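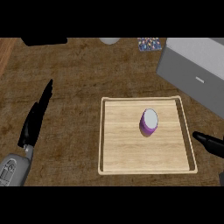 How to Weigh and Record Feeder Calves Before You Sell Them

Posted 2024-03-24 by Wayne Wragg

If you sell calves by the pound, you should know what they weigh before the buyer does. Plenty of small outfits still guess, and a guess that is off by 50 pounds a head adds up fast on a trailer load. The steps below are the ones we use at Sumden for spring and fall calves. They work with a platform scale, a set of load bars under a chute, or a borrowed trailer scale if that is what you can get.

What you need

A scale that has been checked this season
A chute or alley that holds one calf at a time
Ear tags already in place
A notebook or printed sheet, and two pencils
A known weight for checking the scale (sacked feed or mineral works)
One helper at the gate and one person writing

Step 1. Pick the day

Weigh in the morning, before the calves have filled up on feed and water. If you plan to compare weights from one month to the next, use the same hour each time. A calf that has been drinking all afternoon will weigh more than the same calf at daylight, and you will think you have gain that isn't there.

Stay away from days right after a hard move, a weaning or a storm. Calves lose weight when they are stressed and it can take several days to come back. We weigh at least a week after weaning if we can. Last December we weighed two days after a trucking job and threw the numbers out.

Step 2. Level the scale

Set the platform or load bars on concrete or packed gravel. Kick away any rocks, frozen manure or mud from under the edges. Anything touching the underside will hold up part of the load and your reading will be light.

If you are using load bars, bolt them to the chute and make sure the cables run where a calf can't step on them. Ours got stepped on once. A short piece of old pipe over the cable is enough.

Step 3. Zero it and check it

Turn the indicator on and let it warm up for the time given in the manual. Zero it with the platform empty and both gates shut the way they will be when a calf is inside.

Now put your known weight on. We use two sacks of mineral marked 50 pounds each, so the readout should say 100 or very close to it. Put the sacks at the front, read it, then move them to the back and read it again. If the two readings don't agree, something is touching or one bar is bad. Find it before you run any cattle.

This check only tells you that the scale is working at the low end. If you will be settling up with a buyer on your own weights, get the scale tested by whoever handles that in your state. Most states want a certified scale for a sale by weight, and the rules are different from place to place – call and ask.

Step 4. Set up your sheet

Draw the columns before you start. Ours are:

Tag number
Sex
Weight
Pen or pasture
Notes

Leave the notes column wide. It is where you put the limp, the runny eye, the horn that needs attention. Write the date and the hour at the top of every page, along with the pen the calves came out of.

We print ours from a spreadsheet called Bevix, which a neighbor built for his own herd and passed around. Any spreadsheet will do the same job.

Step 5. Run the calves

Bring them up in small groups. A packed alley makes the calf on the scale lean and fight, and the number will jump around. Keep dogs out of it. Keep your voice down too.

1. Let one calf onto the platform and shut both gates.
2. Wait for it to stand. If your indicator has a hold or average button, use it.
3. Call out the tag number first and the weight second.
4. The person writing repeats both back.
5. Open the front gate and let the calf go out at a walk.

Re-zero whenever manure builds up on the platform. With a wet pen that may mean every few head. Scrape it clean first if you can, then zero.

Calves with no tag get one now. Don't plan on remembering which one it was.

Step 6. Sort by weight

Buyers pay more for a group that matches. Once you have the sheet, mark the calves that fall into the same weight range and sex. Ours usually make one good group of steers, one of heifers, and a tail end that stays home a while longer. Any steer over 700 goes in a separate pen here, since the buyers we deal with bid on those as a different class.

Frame and color matter as well. A calf can hit the weight and still stand out in the pen – leave him off the load.

Step 7. Figure the shrink

Calves lose weight between your pen and the sale. How much depends on the haul, the weather and how long they stand without water. Some buyers write a set shrink into the deal, called a pencil shrink. At 2 percent, a 600-pound calf gets paid as 588 pounds.

Work it out for your own load before you agree to anything:

Weight at home x shrink percent = pounds lost
Weight at home – pounds lost = pay weight
Pay weight x price per pound = gross per head

Then take off trucking, commission, yardage and checkoff. If the calves will be weighed again after the haul, ask if the pencil shrink still comes off on top of that. We had a buyer for the Assunção place, down the road, who expected both. Get it in writing, with the name of the scale that will be used.

Step 8. Keep the sheets

File the originals by year. Write the sale weight next to the home weight when the check comes, and after a couple of seasons you will have your own shrink number for your own haul. Ours to the Sumelano yard runs higher in the fall than in the spring.

Common problems

Readings drift upward through the morning: manure on the platform. Scrape and re-zero.

Number won't settle: calf is leaning on a side panel that isn't part of the scale, or a gate is rubbing.

All weights look light: check under the load bars for ice or gravel.

Indicator shuts off: cold battery. Keep the spare in the truck cab with the heater on.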